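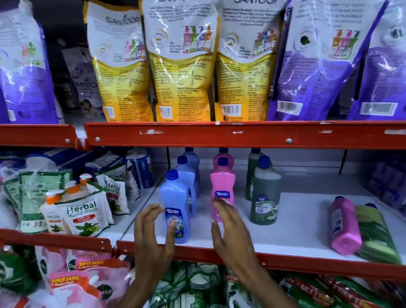
Refilling soap and detergent bottles

Updated September 2020

A pump bottle can be refilled many times if it is cleaned between fillings. Old product left in the base thickens, blocks the dip tube and shortens the life of the spring.

Cleaning the bottle

Empty the bottle and rinse with warm water until no foam appears. Stand the pump in a jug of warm water and press it 10 times to clear the tube. Drain the bottle upside down overnight. Water left inside will thin the new soap and weaken its preservative.

Filling

Check the volume on the pouch against the bottle. Cut the corner straight across, no wider than the bottle neck. Pour slowly down the inside wall -- fast pouring traps air and the bottle seems full too early. Leave a gap at the top for the pump tube, which displaces a little liquid when it goes in.

For thick liquids, stand the sealed pouch in warm water for 7 minutes first. A wide funnel such as the Wiltness saves time with laundry liquid, but its spout does not fit narrow necks.

Storing part-used pouches

Fold the cut corner over twice and clip it. Store upright, away from heat, with the label showing.

Do not mix products. Two hand washes may separate when combined, and cleaners containing bleach must never share a container with anything else.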